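Der Kamm meiner Tante

Als ich im Sommer bei Veltell anfing, hatte ich mir unter der Arbeit mit lernenden Maschinen etwas ganz anderes vorgestellt, etwas mit Formeln vermutlich, und dann drückte mir Jarrah Hollis am ersten Morgen zwei Greifer in die Hände und sagte, ich solle so tun, als hätte ich nie Finger gehabt. Das war schwerer, als man meint! Ich stand an dem Tisch mit der weißen Fläche, neben mir die Kabel auf dem Teppich, und fühlte mich wie ein Krebs, der Klavierstunden nimmt.
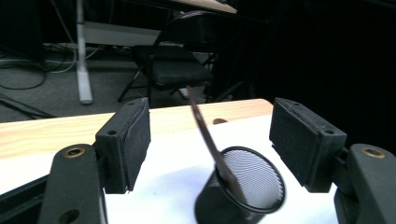

Jarrah war ein geduldiger Mensch. Er trank seinen Tee kalt, aus Vergesslichkeit, und wenn mir der Stiftebecher aus den Backen rutschte, notierte er es genauso freundlich wie alles andere. Auch das Danebengreifen müsse die Maschine einmal gesehen haben, meinte er, woher solle sie sonst wissen, was man danach macht. 2000 Durchgänge wollte man in Zaretia haben, wo das Modell trainiert wurde, und bei Durchgang 21 taten mir schon beide Daumen weh.

Den Kamm hatte ich selbst mitgebracht. Er hatte meiner Tante Glenys gehört, Glenys Partington aus der Tapsell-Gasse, einen Stielkamm hatte sie zeitlebens in der Schürze, und als Jarrah fragte, ob jemand von uns etwas Schmales und Widerspenstiges zu Hause habe, da musste ich gar nicht lange überlegen. Rein in den Becher, raus aus dem Becher, hinlegen, von vorn. An jenem Abend schrieb ich ihr einen Brief, obwohl man Verstorbenen ja keine Briefe mehr schreibt -- ich tat es trotzdem und legte ihn in mein Heft.

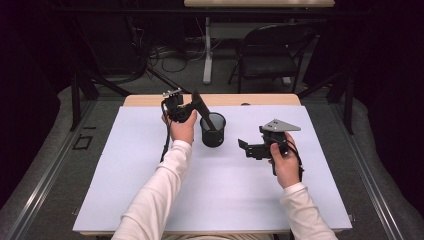
Clomcombe, 14. August 2022

Liebe Tante Glenys,

du würdest lachen, wenn du mich sehen könntest. Den ganzen Tag bewege ich einen Kamm hin und her, und keinem einzigen Menschen werden dabei die Haare gemacht. Eine Hand hält am Becher gegen, die andere holt den Kamm, und ich muss immer daran denken, wie du mir den Scheitel gezogen hast, mit dem Stiel, ganz langsam, und ich durfte nicht zappeln. Heute habe ich 162 Durchgänge geschafft. Jarrah sagt, ich hätte eine eigene Art, vor dem Zugreifen kurz zu warten, und die werde das Modell nun wohl auch bekommen. Ich glaube, das Warten ist von dir. 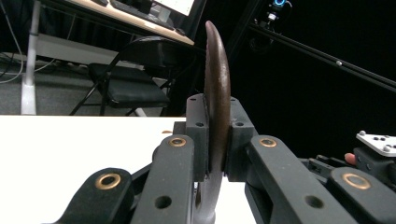
Etwas Braunes zwischen den Backen, im August.

Den Brief hat Jarrah nie gelesen, aber von der Tante erzählte ich ihm doch, in einer Pause, als wir nebeneinander auf den Klappstühlen saßen. Er hörte zu und drehte dabei seine Tasse (der Tee war natürlich wieder kalt). Dann fragte er, ob ich den Kamm lieber zurückhaben wolle, man könne ja einen anderen kaufen. Ich sagte, nein, er solle ruhig bleiben, bis wir fertig seien, und dann machten wir noch 2 Durchgänge und gingen heim.

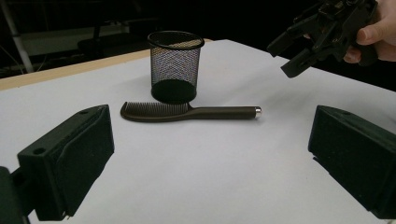 Foto: Veltell, Werkstatt Clomcombe

Im Winter kam aus Zaretia ein kurzer Film. Ein Arm stand da an einem fremden Tisch, vor ihm ein Becher und ein Kamm, den ich nicht kannte, ein heller. Der Arm fuhr hinunter, und eine Handbreit über dem Stiel hielt er inne, so lange, dass jemand im Hintergrund schon fragte, ob er hänge. Dann griff er zu. Jarrah sah zu mir herüber und sagte nichts, und ich ließ den Film noch einmal von vorn laufen.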